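Kidura Scorebook -- Support Ticket
Subject: Team LOB wrong in box score after extra innings; scoreboard shows a different value again
Status: Closed
Priority: Normal
Opened: December 21, 2021
Component: Box score engine, live feed, export

Problem as reported

The Draltevari winter league scores its games in Kidura Scorebook on a tablet. The tablet sends a live feed to a Hokov scoreboard controller in the press box, and after the last out the scorer exports the play log to Xue, where the season stats are kept. The visiting team's left on base total is wrong in any game that goes past regulation. The box score doesn't prove. Hits, runs, errors and pitching lines are all correct.

There is a second symptom that may or may not be related. The LOB figure on the scoreboard doesn't match the box score on the tablet, and it is sometimes wrong in regulation games too.

Expected: plate appearances for a team equal its runs, plus its left on base, plus the other team's putouts.
Actual: the two sides of the equation differ by one for every extra half-inning that started with a runner placed on second.

Steps to reproduce

1. Create a new game. Under League Rules, turn on Automatic Runner, starting inning 10.
2. Enter any plays that leave the score tied after nine.
3. Start the top of the 10th. Scorebook places the runner on second, as it should.
4. Enter three strikeouts. The runner is still on second when the side is retired.
5. Open the box score and tap Proof. It fails.

Same result on a clean install with a test roster. Turning off Automatic Runner and placing the runner by hand with the Edit Bases tool gives the same failure, so the rule setting is not the trigger.

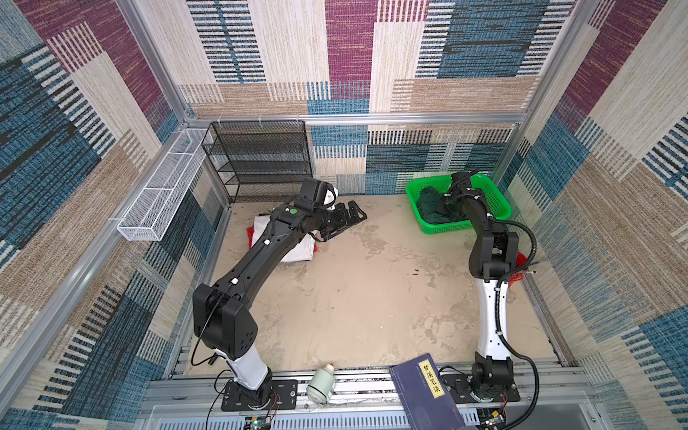
Kidura support: We can reproduce the proof failure. Can you confirm whether the LOB total itself is wrong, or only the proof? In your steps the runner on second is stranded, so LOB should go up by one. If the box score adds that one, LOB is correct and the proof is what needs to change.

Checked again. The LOB total is correct in the case above. The runner never batted in that half-inning, so he adds one to the right side (left on base) and nothing to the left side (plate appearances). The proof screen has no term for placed runners and can't balance.

There is a separate case where the LOB total really is wrong:

1. Top of the 10th, runner placed on second.
2. First batter singles, placed runner stops at third.
3. Second batter hits into a fielder's choice, placed runner out at the plate.
4. Next two batters strike out and fly out.

Two runners reached and one stayed on to the end, plus the batter from the fielder's choice. LOB should be two. Scorebook reports three. It looks as though the engine works out LOB backward from plate appearances, adds one for the placed runner, and then fails to remove him when he is put out on the bases. Outs made by the placed runner after a steal attempt or a pickoff do not cause it. Only the fielder's choice does.

Workaround until fixed: enter the play as a throw-out at home using the manual runner tool, then enter the batter as reaching on a fielder's choice. Two entries for one play, but the total comes out right. Scorers should not use Undo between the two entries -- it removes both.

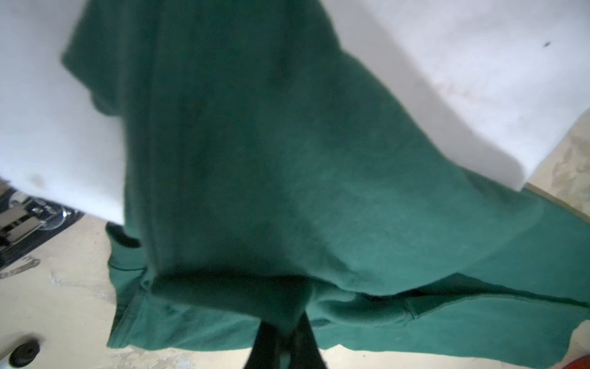 Hokov asked for the raw feed from one affected game and for the polling interval set on the controller. They also said that the controller does no math on LOB and displays whatever value it last received.

Polling interval is 60 seconds. Raw feed attached to the ticket. Runs, hits and errors arrive with each update. LOB arrives in a separate summary block together with pitch count and time of game. In the attached file the summary block keeps the same timestamp across many updates in a row, then jumps. The gap between jumps is 900 seconds every time.

So the controller is polling as configured, and Scorebook is sending it an old summary block. In a slow inning the board catches up before anyone would notice. In a fast one the board can be two half-innings behind on LOB while the score is current. That accounts for the regulation games.

Things tried on the feed side:

-- Restarted the controller between games. No change.
-- Set polling to 10 seconds. The line score updated faster, LOB did not.
-- Switched the tablet from wireless to a wired adapter. No change.
-- Closed and reopened the game on the tablet. LOB on the board was correct at the next poll, then went stale again.

The last item points to a cache that is built when the game is opened and refreshed on a timer. Requested that the summary block be rebuilt on every third out. 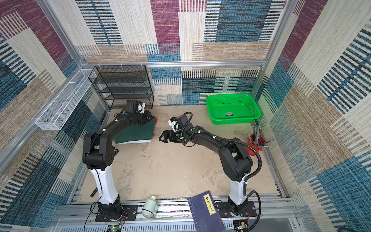
Base-state codes in the play log were the next thing checked, in case the placed runner was stored differently from a runner who batted his way on. He is. A runner who batted has a plate appearance ID, and a placed runner has a blank in the same column. To find the blanks in a long log I shaded the rows by runner type, and light gray against white was unreadable on the press box monitor. Maroon for placed runners and teal-blue for everyone else worked much better, the same split as the striped wall panels in the picture above, and the blanks could be picked out while scrolling. Every wrong LOB total in our logs had a maroon row followed by a fielder's choice. No exceptions were found. The shading rules are saved with the log file and can be removed without affecting the data.

One note for anyone repeating the check: sort by event number, not by clock time. Corrections entered after the game carry the time of the correction and will sort to the bottom, away from the half-inning they belong to.

A patched build was supplied for testing. Replayed the affected games from their logs. The fielder's choice case now gives two left on base. The proof screen has a new line, Placed Runners, added to the plate appearance side, and it balances in all of them. With the same build the summary block timestamp changes after each third out, and the board matches the tablet at the next poll. 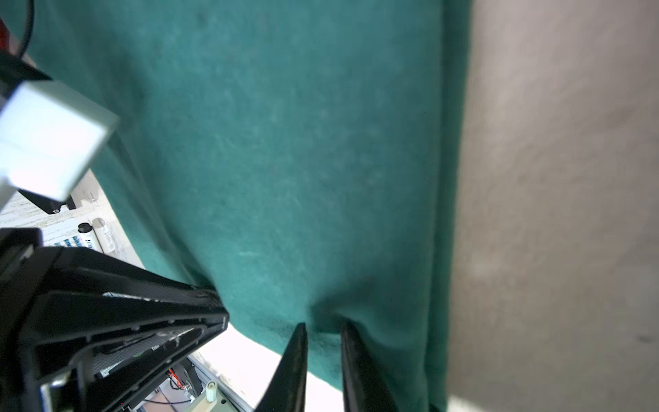 Export to Xue

Not part of the original report, but found while testing, so logged here. The export stops at 2000 rows with no warning. A single game never gets near that. A combined export of a series with pitch-by-pitch entry does, and the final game arrives in Xue missing its late innings. Xue then accepts the partial game as complete and posts a LOB total that is too low.

Kidura support confirmed the row limit and opened a separate ticket for it. Until that one is closed, export one game at a time and compare the last event number in Xue with the last event number on the tablet.

Resolution

LOB calculation: fixed in patched build.
Proof screen: fixed in patched build.
Stale LOB in live feed: fixed in patched build. Controller returned to 60-second polling.
Export row limit: open, tracked separately.

Games scored on the old build are not corrected automatically. Open each extra-inning game, tap Recalculate, and export it again. Xue will ask whether to overwrite -- choose Yes.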